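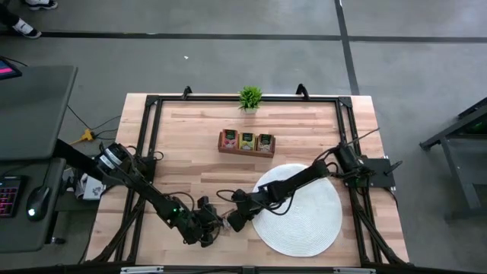

Cerkdale, 20/08/2020

Horside Butcher-Block Bench Top

Rectangular top in long laminated timber strips, light honey finish. Suits tea stations, packing benches and general tabletop work. Supplied flat, undrilled, with both faces sanded and oiled.

Standard depth: 50 cm
Maximum static load, evenly distributed: 200 kg
Maximum point load: 100 kg

Fittings placed on or fixed to the top should be levelled before loading. Keep fixings clear of the strip joints. Re-oil both faces in June and again at the end of the year, more often in dry rooms. Wipe up water under plant pots promptly; a saucer is recommended. Woven placemats may stay in place but should be lifted for cleaning.

Shown with a brown wooden tray, a round white woven placemat and a potted plant in a white pot. These are not included. The Gilchrist tray range is listed separately under Accessories.

Colour varies between batches. For matched tops, order together and quote one job number.

Trade enquiries: Adwoa Kwofie, Horside, Cerkdale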